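Projects > Student reports > Otia arm

Our project for the Ulleck robotics class was a simulated kitchen in which the arm Otia must grasp a white bottle by the neck.
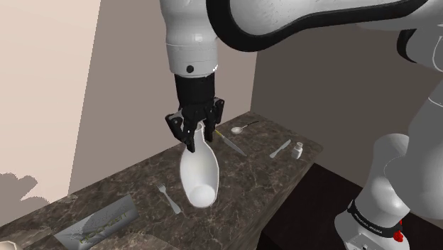

Jozefína Hrubý asked whether a wider neck would be fairer for beginners. We kept the narrow one and made 31 trial runs in June.

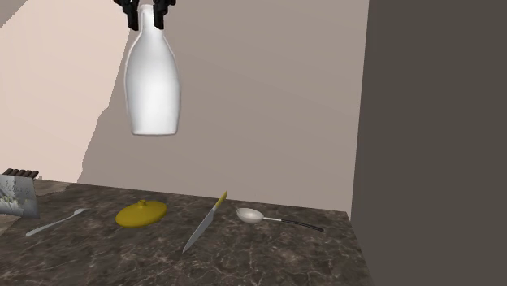
The lift height we set by hand, and I changed it 3 times before I was satisfied with its behaviour. 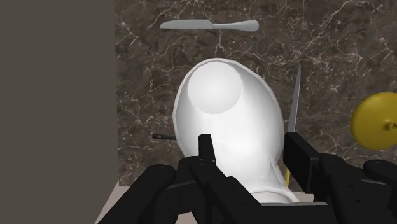

For the next version we would like to vary the position of the cutlery too. The settings are saved in the class folder.

Contact: Ulleck robotics class | Back to top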